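Filed under: Short Fiction / Summer Reading

The Ferry to Stirnby

My aunt left me her half of a boat, and the other half belonged to a man who hadn't spoken to her in 30 years. That was the whole of the will, more or less, apart from a set of fish knives and a note saying I was to be nice to him. She underlined nice. She knew me pretty well.

So in December I drove down to Stirnby with the dog in the back and the fish knives sliding about under the seat, and I got there just as the afternoon ferry was pulling out. I could see it, too! I could see the bloke on the ramp looking straight at me while he put the chain across. I gave him a wave. He gave me one back, very friendly, and off they went.

The next crossing was at half past six. I bought a pie and sat on the sea wall, and the dog had most of the pie.

I should say I'm no good with boats. I grew up a long way inland, where the biggest body of water was the dam behind the footy oval, and we weren't allowed in that on account of the leeches. My aunt was the one who went to the coast. She went for a fortnight when she was young and came home to collect her sewing machine, and from then on we got a card every birthday with a shell taped inside, usually broken. Mum used to tip the bits into a saucer on the windowsill. I don't think she ever threw one out.

The boat was called the Gazi. I'd always pictured something with a sail. What I found, when I finally got over the water and along the jetty in the last of the light, was a squat green thing with a wheelhouse like a dunny and a row of old tyres down one side. There was a lamp on inside and somebody was frying onions.

"You're late," he said.

I said the ferry had gone without me.

"It does that," he said, and put another sausage in the pan.

He was smaller than I'd expected. I suppose when a man has been not spoken of at your family's table for your entire life he gets pretty big in your head. This one had a cardigan with a darned elbow and reading glasses pushed up on his forehead, and he gave the dog a sausage before he gave me one. The dog was his from then on.

We ate off tin plates with my aunt's fish knives, because I'd brought them in to show him and he only had the one fork. He turned his over and looked at the back of it for quite a while. Then he said they were no use for sausages, and I said no.

I'd had a speech ready. I'd practised it in the car, all through the wheat country and down the range, and it was quite a good speech, about how I had a job and a flat and couldn't be expected to look after half a boat, and how there was an outfit up the coast called Darkix that would give us 2,000 for her as she stood. A thousand each, cash, and they'd tow her. I got as far as the name and he started laughing. He laughed so much he had to take his glasses off his forehead and put them down somewhere safe.

"They offered her 700 once," he said. "She threw a bucket at them."

"Full?"

"Bait."

Well, that was her all right. I could see it exactly, the arm going back and everything. I laughed as well, and then I wasn't laughing so much, and he got very busy with the kettle, which I thought was decent of him.

I slept on board. He went home to a house up the hill with a blue gate, and the dog stood on the jetty for a bit looking from one of us to the other before it came back in with me. The bunk was short and there was a smell of diesel and lavender. The lavender was coming from a pillowcase she'd stuffed with the stuff and sewn shut, with the same green thread as the elbow of his cardigan. I lay there with it under my ear and listened to the tyres squeak against the jetty, and I thought, hang on. That elbow wasn't darned 30 years ago.

He was back at 5 in the morning with bread.

"You were talking to each other," I said. I hadn't even got my boots on.

"Never said a word," he said. "Mind your head on that."

I minded my head. He started the engine, which took some doing and a fair bit of language, and we went out past the breakwater with the dog up the front like a figurehead and the sky going the colour of tinned peaches. He showed me how to hold the wheel. You don't grip it, you sort of lean on it the way you'd lean on a fence with a neighbour on the other side.

She used to leave things, he told me, once we were clear. He'd come down and find a jar of something on the engine box, or his jumper mended. He'd leave her a snapper in the esky, cleaned, or he'd have done the bilge pump. She took the boat mornings and he took it afternoons and if they passed on the jetty they nodded. 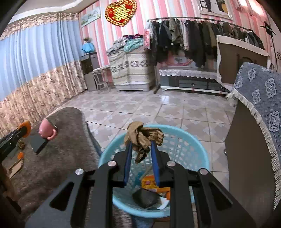
What did you fall out about in the first place? I asked him.

The name, he said. She wanted to call the boat Gestico, after a horse she'd won some money on, and he'd gone and painted Gazi on the back while she was at the dentist.

I waited for the rest of it but he was looking at the water ahead, where some birds had started working, and he told me to bring her round a bit. I brought her round too far. The kettle went over. He didn't say anything about it and just reached past me and put one finger on the wheel, and she came back straight.

We got four flathead and something with whiskers that he threw back. By the time we tied up the ferry was in, the same bloke on the ramp, and he waved at me again with the chain in his other hand. I had my bag packed. I'd said I would be on the morning crossing, and I had work, and the dog needed its tablets.

"Plenty of time," said the old man, and he went off up the hill to see about some vinegar.

I stood there on the jetty. Then I went and had a look in the locker under the bunk, where there was half a tin of white paint with a brush stuck across the top of it, gone hard as a board, and I wondered what the shop would have in the way of brushes.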